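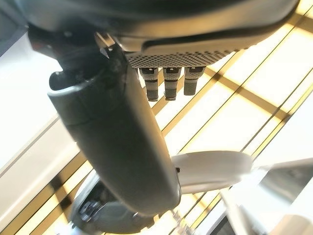
From: Wanpen Pongsiri
To: demo-collection list
Date: February 2026
Subject: Re: how many dish episodes before the first training run?

> We're at 40 episodes of sink to dishwasher now and I'm itching to
> train something. Murnby wants 400 before anyone touches a GPU. Is
> that a real number or did it come out of a hat? Also, do you keep
> the ones where the operator fumbles and regrabs? We've been
> tossing ours.
>
> Rizvi

Hi Rizvi, hi all,

Train at 40! Seriously, do it tonight. The policy will be awful and you'll learn more from watching it be awful than from another two weeks of careful plate handling. We did our first Jastar run on 21 episodes back in December and it went for the rim of the plate in completely the wrong spot every single time, which is how we found out our wrist camera timestamps were lagging the joint log by 8 frames. If we'd waited for 400 we'd have had 400 bad ones (and I would have cried).

As for whether 400 is real, I think it's fine as a target for one kitchen and one kind of plate. Past that I'd sooner have fewer runs with more going on in them. Move the rack. Change how the plates lean. Start with the dishwasher open in some and closed in others, if your task includes the door. Our early set had the rack in the same corner of the sink for days on end and the model pretty much memorized the corner.
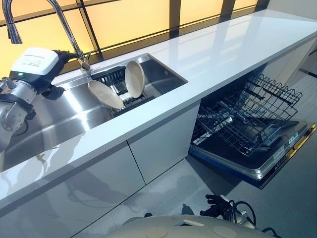
Two plates in the rack, dishwasher open, arm over the sink.

With a layout like that one I'd write down the lean of each plate in the episode notes, even if it's just "upright" or "tilted forward." It takes a few seconds and you'll want it later when you're trying to figure out why one start works and the other doesn't. We use a plain text field in Preltura for it, nothing fancy.

Fumbles: please stop tossing them! Keep any episode where the operator slips, regrabs and finishes the job. Those are the only examples you'll ever have of getting out of trouble. What I do throw out is the stuff where somebody stops halfway to talk, or parks the arm over the basin while they think. Long pauses are poison, the model learns to sit there. If the rest of the take is good I trim the pause and tag it as trimmed.

Couple of other things while I'm typing:

- Watch the wrist view before you sign off on a batch, the whole thing and at normal speed. Shiny steel and bright windows can wreck the exposure in ways you don't catch from the head camera.
- Swap operators. Ours all came from me at first and the policy picked up my habit of coming in low from the left.
- Fix your end-of-episode rule now. We changed ours partway through (plate released vs. arm back home) and relabeling was miserable.

Does anyone have a decent way of scoring the partial ones, where one plate makes it to the dishwasher rack and the other doesn't? We've been calling those failures and I don't love it.

Wanpen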